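Zimedby adjustable pillow review: six months of fiddling with the filling

I have a drawer of shame, except it's a cupboard, and it's full of pillows. Flat ones, lumpy ones, a memory foam one shaped like a wave that smelt of new car until well after Christmas, and a feather one that used to prick me in the ear. So when my old everyday pillow gave up and started folding itself in half under my head, I told myself I would buy one decent pillow and then stop thinking about pillows for a good long while. You can guess how that went.

The one I ended up with is the Zimedby adjustable, which cost me £37 in the January sales and comes as a zip-up cover stuffed with small tufts of polyester fibre. You open it up, pull out handfuls until it suits you, and keep the spare in a bag. I've slept on it nearly every night since, bar a week at my sister-in-law's, and I have Opinions.

How I sleep (skip this if you don't care)

Pillow reviews are useless unless you know who's lying on the thing. I'm a side sleeper, mostly left, with wide-ish shoulders for my height, and I wake up on my back more often than I'd like. My mattress is medium and getting softer. I run warm. I've had a cricky neck on and off for years, the sort where you reverse the car using mirrors only, and my physio, Lizeth Mamani, has been telling me for ages that my pillow was too low. I kept nodding and not doing anything about it.

Her rule of thumb is that when you're on your side your nose should line up with the middle of your chest, as if you were standing up straight. Get someone to look. My husband looked, said "you look fine" and went back to his crossword, so I'd suggest asking somebody more invested.

Out of the bag

It arrives rolled up tight in a plastic sleeve and looks hopeless. Flat as a pitta. The leaflet says to give it a day and a good shake, and I'd say two days and several good shakes. I put mine in the tumble dryer on low for twenty minutes with a couple of clean tennis balls and that helped more than anything.

Once it has puffed up it's big! Far too big for me, in fact. Fresh from the packet my head sat so high I could see my own feet. I think a lot of the grumpy reviews online come from people who never unzipped it. I read 179 of them before buying (I know, I know) and the words "like sleeping on a boulder" came up again and again, and I'd bet most of those people still had every last tuft in there.

Getting the height right

So, out came the filling. My first go, I took out far too much in one enthusiastic session, slept horribly, and had to stuff half of it back in the next morning with bits of fluff floating all over the landing. Do it a handful at a time. Sleep on it for a couple of nights, then decide. It took me the best part of three weeks, and I ended up with quite a fat carrier bag of spare fibre on top of the wardrobe, where it still is.

The other thing I worked out, late on, is that you can move the filling about as well as take it out. I push more of it towards the long edge nearest my shoulders, so there's a bit of a ridge under my neck and a dip for my head. It doesn't stay put all night, but it stays long enough for me to drop off.

A small moan about the zip: it's short. It runs along only part of one side, so you're groping about up to the elbow to reach the far corners. Another few inches would have made all the difference, and I can't think it would have cost them much.

The cover, and white in general

The cover is plain white cotton, tightly woven, soft enough, a bit rustly at first. It quietened down after the second wash. They only do it in white, which I grumbled about and then got over, as it goes inside a pillowcase anyway. I've been using 400 thread count white cases on top, bought in a pack, and they're lovely and cool to get into, but oh my goodness they crease. I don't iron bedding and I'm not about to start.

What I will say for white is that you know where you are with it. Every bit of fluff and every mark shows up, especially on a bright morning, so it gets washed when it needs washing. I had a navy set for years that I thought was terribly practical, and when I think about how long I used to leave it on the bed I go a bit cold.

Under it I've still got my old cream sheet. The bright white next to the cream bothered me for a while. It doesn't any more.

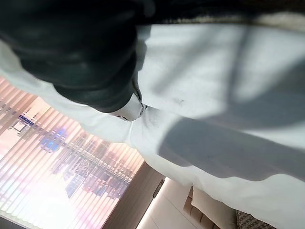
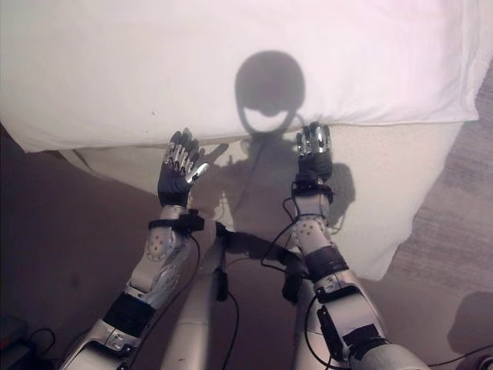
Washing it

The label says forty degrees, gentle spin, tumble low. I've done it twice. The first time I left all the filling in, and it came out of the machine as five or six sad wet dumplings that took a whole afternoon to tease apart. It was all right in the end, but I had to sit in front of the telly picking at it like someone plucking a chicken.

Second time I did what Yeison Agudelo at work suggested, and decanted the filling into an old zip-up cushion cover, packed loosely, and washed the pillow's own cover separately. Much better. Still clumpy, but it came back after two rounds in the dryer with the tennis balls. If you haven't got a dryer I would think hard before buying this one. My neighbour dries hers on an airer and says the middle stays damp for days, and damp pillow is a smell you don't forget.

Does it go flat?

A bit, yes. By month three it had sunk noticeably in the middle, so I dug into the carrier bag and put two handfuls back, and it was fine again. I did the same last week. To me that's the whole argument for this type: when an ordinary pillow goes flat, it goes in the cupboard with the others, and this one gets topped up. I've no idea what happens when the bag runs out. Zimedby sell refill packs, or at least the website has a page for them, but they've been out of stock each time I've looked.

It does need plumping, every morning, properly, with a bit of violence. If you're a person who likes to get up and walk away from the bed then it will annoy you.

And heat: it's warmer than feather, cooler than the foam wave. I still flip it over in the night in summer.

What else I tried

The Clulwood buckwheat. Borrowed from my friend Rosaura, who swears by it. It weighs 2680 grams (I put it on the kitchen scales, naturally) and it's like resting your head on a very polite beach. Brilliant support, never moves, and my neck was happy. But the noise! Every time I turned over it sounded like someone walking up a gravel drive, right in my ear. She says you stop hearing it. I gave it four nights and did not.

The Ititent foam block. This is the sort that comes in slices, so you take a layer out to lower it. Very neat idea, no fluff anywhere, and I'd recommend it to anyone who can't be doing with handfuls. For me the steps between layers were too big, one slice too high and the next too low. I also found it hot, and it was more than twice what I paid for the Zimedby.

A folded towel under my old pillow. Free, and better than you'd think for a night or two. Slides out by about three in the morning.

The good bits

You can get the height exactly where you want it, and change your mind later.

Cheap enough that I bought a second one for the spare room.

Feels like a normal pillow, so no week of getting used to a funny shape.

The cover has washed well, with no bobbling and no shrinking that I can see.

The not so good bits

The zip is too short, as moaned about above.

Fluff. Do the adjusting in the bath or outdoors, and not in a black jumper.

Takes ages to dry and clumps if you wash it full.

Daily plumping.

Who I'd point towards it

Side sleepers who've never found the right height, definitely. Anyone who shares a bed and a shopping order with someone of a totally different build, as you can buy two the same and set them up differently. My husband has his nearly empty, a sort of pillow pancake, and is delighted with it.

I wouldn't get it for a front sleeper unless they're happy to take nearly everything out, and I wouldn't get it for my mum, whose hands aren't up to that zip. She has gone for the Ititent and likes it a lot more than I did.

As for my neck, it's better. I can't swear that's all down to the pillow, as I've also been doing Lizeth's exercises for once (most of them, most days), but I reversed into a space outside the post office last month by turning round and looking, and I was halfway home before I noticed I'd done it.

Four out of five from me. I'd give it the extra half for a longer zip, and if anyone spots those refill packs back in stock, please leave a comment and tell me.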